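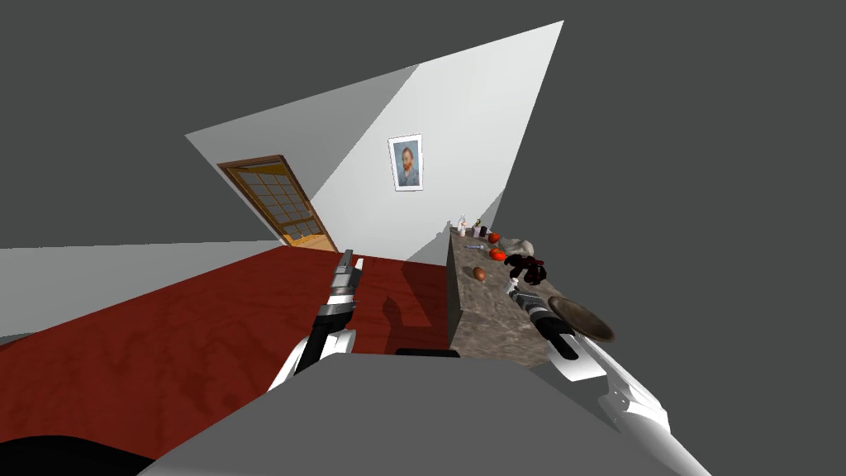
Simulated kitchen with a two-armed robot working between a red table and a stone-textured counter.

Procurement planning for two-armed manipulation robots

Procurement planning for two-armed manipulation robots is the work of deciding what to buy, in what order and with what money, when an organisation sets up a robot with two arms for handling household or light workshop items. It covers the arms and grippers, the computers, the simulation software, the room, spare parts, training and the upkeep of all of these. The term is mostly used in teaching laboratories and small development firms, where one budget holder has to cover the whole system. Large factory installations are normally bought through an integrator and follow other rules.

Contents
1 Scope
2 Simulation before purchase
3 Cost headings
4 Order of purchase
5 The Tenurard plan
6 Criticism
7 See also

Scope

A two-armed robot costs more than twice as much to plan for as a single arm on a bench. The arms share a working space, so the base, the torso and the controller have to be chosen together. Mounting height limits which tables and counters can be used. A change to one item, such as a longer gripper, can alter the reach, the permitted load and the guarding needed, and all three may appear under different budget lines.

Plans usually separate capital items from running costs. Capital items include the arms, torso, grippers, cameras and workstations. Running costs include licences, fingertip replacements, cable sets, calibration visits and staff time. Test objects are often left out by mistake. Food and crockery used in handling trials are cheap singly but are bought again and again.

Simulation before purchase

Many plans begin with a simulated room. The proposed robot is loaded into it with furniture of the intended height and a set of small items, and typical tasks are tried from the robot's own viewpoint. A kitchen layout is common, with items such as eggs, tomatoes, bottles and bowls set out on a counter. These differ in size and shape and so place different demands on a gripper.

For the buyer, the main results are reach, clearance and view. Reach shows whether both arms can get to the far end of a surface. Clearance shows whether one arm can work without the other being parked. View shows how much of the work surface is hidden by the torso or the arms, which affects the number and placing of cameras to be ordered.

Simulation is less reliable on grip force, cable wear and surface friction. Figures for these are normally taken from a loan or hire period with real equipment. A simulated egg that is lifted without damage gives little support for buying a particular fingertip.

Cost headings

The following headings are in general use:

Arms and torso. The largest single item. Quotations should state whether the controller and emergency stop are included.
Grippers. Priced per hand. A spare hand is usually ordered with the first pair, as later orders may come from a different production batch.
Sensing. Cameras, mounts, lighting and cabling.
Computing. One machine for control and a separate one for simulation. Sharing a machine saves money at first but stops simulation work whenever the robot is running.
Room. Floor loading, power supply, guarding and furniture. Doors are measured at this stage, including the swing.
Software. Annual licences and support.
Training. Operator courses and the time of staff attending them.
Contingency. Held by the budget holder and not assigned to any heading.

Delivery, import duty and unpacking are sometimes placed under the arms heading and sometimes under the room. Either is acceptable if it is done the same way in all quotations being compared.

Order of purchase

The usual order is computing and software, then room works, then arms, then grippers. Buying the arms first starts the warranty period before the room is ready. Grippers are left until last where the budget year allows, as the simulated trials may change the choice.

The Tenurard plan

A frequently copied layout is the plan drawn up at the Tenurard teaching laboratory by Greer Hepburn, with costings by Oldřich Čierny. It was issued on 23 December 2020 and revised the following August. The plan compared arm quotations from Jalico and Salazar and used Grultine software for the simulated kitchen.

It set aside 15 per cent of the capital sum as contingency and allowed 300 hours of simulated work before the gripper order was placed. Consumable test items were given a separate line of 2,505 crowns a year. The arms were scheduled to arrive six months after the computers. In the revision the gripper line was raised and the camera line reduced, the total remaining unchanged.

Čierny's cost sheet lists each item once, with a column for the heading that pays for it and another for the heading that depends on it. This second column is the part most often reused elsewhere.

Criticism

The simulation-first approach has been criticised for delaying contact with real equipment. Quotations may expire during the simulated trials, and prices can rise by more than the trials save. Staff time spent building the virtual room is also seldom charged to the project, so the approach looks cheaper on paper than it is.

A further objection is that furniture in simulated rooms is often placed to suit the robot. Hepburn's revised notes recommend measuring the real room first and entering its dimensions without adjustment.

See also

Equipment life-cycle costing
Gripper selection
Robot work cell
Total cost of ownership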